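Ticket 105 – Robot stops between bed and washing machine, room staff waiting
Site: Bokolell guest rooms, training room
Opened by: Laurinda Loureiro, housekeeping
Assigned to: Hamisi Lyimo, Bidbridge support 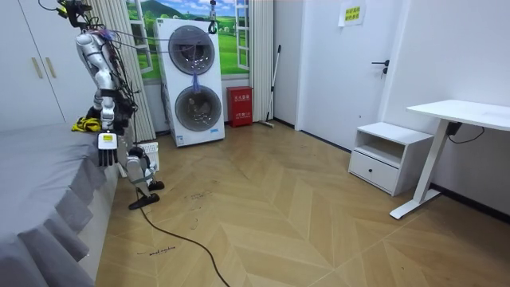 Jan 16, 2019, Laurinda Loureiro
The robot has stopped 6 times this morning after the bed task. It does not go on to the laundry task and it gives no alarm. My colleague Deisy must stay and watch it, so she starts her own rooms late.

Hamisi Lyimo
Thank you for the clear report. Please tell me if the stop comes before or after the message "bed done" on the tablet.

Laurinda Loureiro
After the message, every time. We confirm with the button and then nothing happens.

Hamisi Lyimo
I have read the log. The laundry task waits for a second confirmation, but the tablet does not show it to the housekeeping login – only to the supervisor. I changed this setting. Please restart the tablet and try 2 full rounds.

Laurinda Loureiro
Both rounds were completed. One question remains from the team. Before, we decided ourselves the order of the work, and now the tablet decides. Can we choose laundry first when the day is busy?

Hamisi Lyimo
It is possible, but Américo Cordeiro must approve it for your site. I have sent him the request and I keep this ticket open until he answers.

Status: waiting for customer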